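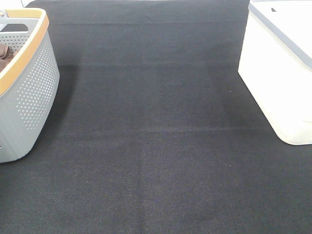 Theano Christodoulou
November 6, 2020

1/ Well, the sorting mat is finally out of the closet and down on the table, creases and all, and I'm going to keep a little thread going while I work my way through the hall cabinet. A few of you asked how I do my sorting after I mentioned it in August, and I promised, and then I did what I always do and forgot all about it.

2/ The mat first, as I'm unreasonably fond of it. It's a big dark charcoal gray piece of fabric and it lives folded up on a shelf, so it always comes out with those fold lines, one straight across the middle and another running down toward me. I used to iron them out. I don't anymore! They bother me for the first five minutes and then I stop seeing them.

3/ What I love about a dark mat is that I can find things on it. My old one was a flowery oilcloth from my aunt (very cheerful, I still miss it at Easter) and every pale button and safety pin I ever put down on it disappeared straight into a daisy. White thread on charcoal, you can spot it from the doorway.

4/ It also means small things don't bounce and skitter the way they do on a bare table. I once lost a perfectly good earring back to the floor vent, and I think about it more than a grown woman should.

5/ Then the basket. Light gray plastic, little round holes up the side, and a tan rim around the top that looks a bit like wood. I've had it long enough that it has been a yarn basket, a potato basket, and for one long winter the place where all our gloves went. It sits on the left and I keep the middle of the mat clear.

6/ That clear middle is really the whole method, if you can call it a method. Things come out of the cabinet and land in the middle, I look at them properly, and then they go into a container. Nothing gets to live in the middle. If I start letting things live there I end up with a second cabinet, only flatter.

7/ My dear friend Ghada Saliba taught me this years ago when we were clearing her mother's sewing room together. We had 2 afternoons to do it and I wanted to stop and tell a story over every single spool - and she let me, bless her, but I had to put the spool in a basket before I was allowed to start talking. I've never found a better rule.

8/ For today: left is for keeping, right is for passing along. Trash goes straight into a paper bag by my feet so that I'm not tempted to rescue it. I am a terrible rescuer. There is a cord for a radio we gave away when my son was in middle school, and I have rescued it every single time.

9/ I set the timer for 20 minutes and then I have to get up and walk around, even if it's only to the kitchen and back. Otherwise I start reading old instruction leaflets. Last time I read the whole booklet for the Zedell hand mixer, including the part in Swedish, and I don't speak Swedish and the mixer has been dead for years.

10/ A question that comes up a lot is whether the holes in the basket are a nuisance with little things. For loose pins I'd say use something else, a saucer or a jar lid. For scarves, spare napkins, balls of string, the holes are lovely, as nothing gets that shut-in cupboard smell.

11/ Cleaning the mat is no trouble. I take it out on the back step and give it a good shake, then go over it with a damp cloth. Lint does show on it, I won't pretend otherwise, and if you have a white cat you may want to think about a different color altogether.

12/ When I'm done it gets folded along the very same lines, long way first, and back up on the shelf with the Zestulberg cookie tins. I'll come back this evening and tell you how the cabinet went. If that radio cord is still here, please be stern with me.

Comments

Hakim: The radio cord made me laugh out loud. Mine is a camera charger. I'm sure the camera will turn up as soon as I throw it out.

Ghada Saliba: You told me 17 stories that first afternoon, my darling, I kept a tally on the back of a pattern envelope. Call me when you get to the tablecloths.

plumcakemary: Do you put anything under the mat so it doesn't slide? My table is very slick.

Theano Christodoulou: @plumcakemary A damp tea towel, spread out flat! Just don't leave it there overnight on a nice table.

More from Theano
The button jar, part one
What I did with 100 mismatched napkins
Lining drawers with leftover wallpaper
A rainy weekend in Pliltunholm
Mending basket catch-up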